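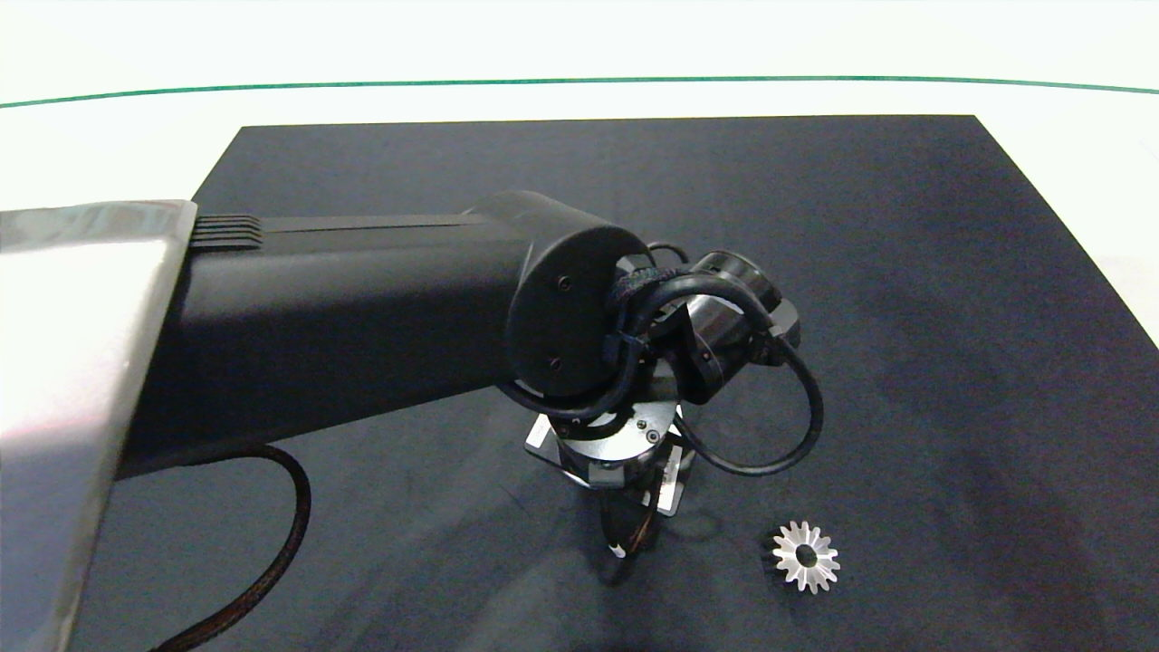

Le tri des petits pignons de l'atelier Manríquez était resté en suspens depuis deux promotions. Les pièces proviennent de deux ensembles de maquettes de transmission, Mendholm et Rastholm, démontés puis rangés ensemble dans les mêmes tiroirs. Notre projet consistait à les séparer, à les identifier et à proposer une fiche utilisable par les groupes suivants. Pour le poste de contrôle, nous avons gardé une table à plateau blanc, couvert en grande partie par un tapis rectangulaire sombre. Un pignon posé directement sur le blanc se repère mal sous l'éclairage du plafond, le métal clair se confondant avec les reflets. Le tapis évite aussi que les pièces roulent jusqu'au bord, ce qui arrivait souvent sur l'ancien établi.

1. État de départ

Les tiroirs contenaient presque 600 pièces, toutes tailles confondues. On y trouvait des pignons droits, des bagues, des clavettes, des vis et quelques axes tordus. Les étiquettes d'origine avaient disparu sur la plupart des sachets. Le fichier Trudotov, hérité d'un projet plus ancien, donnait une liste de références sans dessin ni cote d'alésage. Nous l'avons conservé comme point de départ, en laissant vides les lignes que nous ne pouvions pas vérifier.

Nous avons commencé par écarter tout ce qui n'était pas denté. Il est resté 232 pignons à examiner. Les autres pièces ont été remises en boîte sans classement détaillé, ce travail ne faisant pas partie du sujet.

2. Examen à l'œil

Chaque pignon est d'abord regardé seul, à plat sur le tapis. On relève la couleur du métal, l'état des dents et la forme de l'alésage. Les pignons qui nous ont donné le plus de mal sont de petites pièces à denture droite, d'une quinzaine de dents courtes, percées au centre d'un trou rond. Selon la lumière, la denture paraît argentée ou légèrement cuivrée. Nous avions au début ouvert deux catégories, « acier » et « laiton », puis constaté que la même pièce changeait de colonne quand on la tournait vers la fenêtre. La teinte a donc été retirée des critères et reportée dans la case des remarques.

Le comptage des dents pose une difficulté du même genre. Vu de biais, le flanc du pignon est sombre et les dents les plus éloignées se serrent. Deux personnes comptant la même pièce n'arrivaient pas toujours au même résultat. Nous avons adopté un trait de feutre effaçable sur une dent, qui sert de départ et d'arrivée. Cette marque est enlevée à l'alcool une fois la fiche remplie.

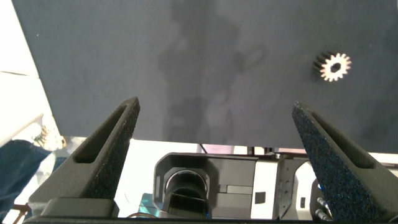
3. Mesures

Trois cotes sont prises au pied à coulisse : le diamètre extérieur, la largeur de denture et le diamètre de l'alésage. La largeur compte beaucoup ici. Dans les tiroirs, des pignons de même diamètre avaient été mélangés alors que leur épaisseur différait nettement, et c'est par cette cote que la séparation entre Mendholm et Rastholm s'est faite dans la majorité des cas.

L'alésage est mesuré dans deux directions perpendiculaires. Si les valeurs s'écartent, la pièce passe dans le bac « à revoir ». Nous n'avons pas tenté de reprendre les alésages usés. Le module est ensuite calculé à partir du diamètre extérieur et du nombre de dents, puis comparé à la ligne correspondante du fichier Trudotov. Quand rien ne correspond, la pièce reçoit un numéro provisoire commençant par P.

4. Entretien du poste

Le tapis est brossé en début de séance. De petits points clairs se déposent vite sur le tissu – poussière ou limaille, nous ne l'avons pas déterminé – et ils gênent lorsqu'on cherche une bavure sur une dent. La surface de travail gris foncé porte par ailleurs des traces et de fines rayures courbes. Elles ne faussent aucune mesure, mais une rayure passant sous un pignon peut se lire comme un défaut de la denture. Il suffit de déplacer la pièce et de regarder à nouveau.

L'ombre de l'opérateur est plus gênante. En se penchant, on assombrit la partie centrale du plan de travail et les creux entre les dents deviennent illisibles. Nous plaçons maintenant le pignon vers la gauche, hors de cette zone, et l'alésage laisse alors bien voir le fond sombre.

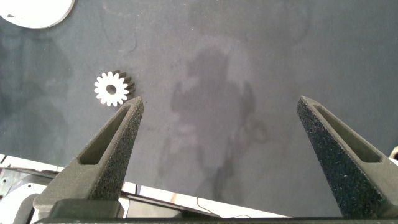 Une remarque reçue après l'exposé de septembre portait sur le choix du pied à coulisse : selon son auteur, l'usure d'une denture aussi petite ne se juge pas avec cet instrument, et il aurait fallu engrener chaque pignon avec une roue étalon. Nous sommes d'accord sur le principe. L'atelier ne possède pas de roue étalon à ce module, et la fiche mentionne désormais que l'usure n'est évaluée qu'à l'œil.

5. Ce qui reste à faire

Les pignons identifiés sont rangés dans des boîtes à cases, une référence par case, Mendholm à gauche et Rastholm à droite. Le bac « à revoir » n'a pas été traité. Les numéros provisoires doivent être rapprochés des plans papier, que nous n'avons retrouvés qu'en partie. La fiche vierge et le fichier Trudotov corrigé sont déposés dans le dossier partagé de l'atelier, avec la liste des lignes encore vides.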